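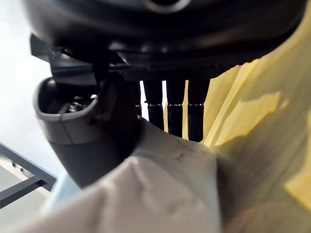
Indlow publishes its upkeep routine for the Dremis handling cell

Indlow has today put its full upkeep sheet for the Dremis soft-goods cell online, faults included. The firm makes no claim that the cell looks after itself. Suppliers have told us that before, and we have yet to meet one that does.

The sheet covers 271 hours of running, in which the cell made 1,284 picks of cloth and paper and stopped 7 times. Five stops came down to a finger screw working slack. The other 2 are unexplained.

"I was sold a gripper that needed a yearly check," said Kjell Wallin, who runs maintenance at Indlow. "We check ours every Wednesday. Finger screws first, then the wrist mount, then lint. If the arm has touched anything it shouldn't, we set the zero point again - the automatic routine has been wrong too often for me to trust it."

Doina Kelmendi, who wrote the sheet, is no keener on the self-test. "It gives you a green light. I still want a spanner on it."

Indlow will not quote a saving until the cell has run through January. The sheet is free to read and copy. Questions should go to Doina Kelmendi at the Indlow press desk.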